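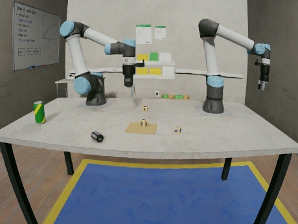
Simulated two-arm cell, both arms mounted at the rear of the table.

Patwary > Working groups > Simulated cells > Minutes
April, posted by the group secretariat

Minutes of the working group on good practice for simulated two-arm cells
Held at Gralonow and by call, 14:00

Represented: Wetolach, Plustach, Patwary (chair and minutes). Apologies from the Gralonow test house for items 1 and 2.

1. Previous minutes
Accepted with one correction: in clause 3, "tool" to read "gripper" throughout.

2. Scene layout (clause 4)
Wetolach reported on its review of 1,829 stored runs against the draft clause. In 78 of them the start layout had been altered without a new scene version number. The group agreed that any change to the position, size or surface marking of a loose object is a change of layout. This covers the lettered cubes, the mat and the can. Wall items, including the whiteboard text and the posters, were discussed at length. Plustach held that they are background and need no control. Wetolach disagreed on the ground that they appear in the camera views used for training. Agreed: wall items to be listed in the scene record, but a change to them needs only a minor version number.

Clause 4.3 to state that both grippers start open and empty, and that neither starts in contact with the table or with a loose object. 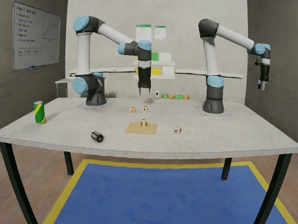
3. Shared working space (clause 5)
The draft asks for a minimum clearance of 60 mm between moving parts of the two arms. Plustach asked for a lower figure for handover tasks. Not agreed. Handover tasks to be treated in an annex, with the clearance waived only between the two grippers and only for the stated steps of the task. Self-contact between links of one arm remains a stop condition in all cases.

Contact with the table or a mounting plate is to be logged even where the run continues.

4. Camera views (clause 6)
The group considered views taken from the arms. Strong lens distortion is accepted provided that the lens model is stored with the run. Straightened copies may be supplied in addition, never in place of the original.

Plustach noted that a view along the forearm can take in a good deal beyond the table, such as flooring, shelving and boxes near the walls.
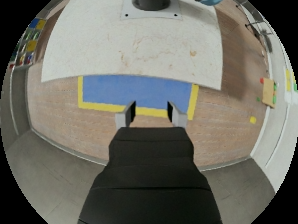
The draft wording, "the view shall be limited to the working surface", could not be met by such a camera and was struck out. Replacement text: "both gripper fingers shall be within the view at the start of the run". Masking outside the image circle to be a single fixed value.

5. Comments received
34 comments were open before the meeting. Those on clauses 4 and 6 are closed. The remainder are carried forward.

6. Actions
Wetolach: list of the altered layouts, to Patwary.
Plustach: first text of the handover annex.
Patwary: revised clauses 4 to 6, with changes marked.

Meeting closed at 15:40. Next meeting by call in May.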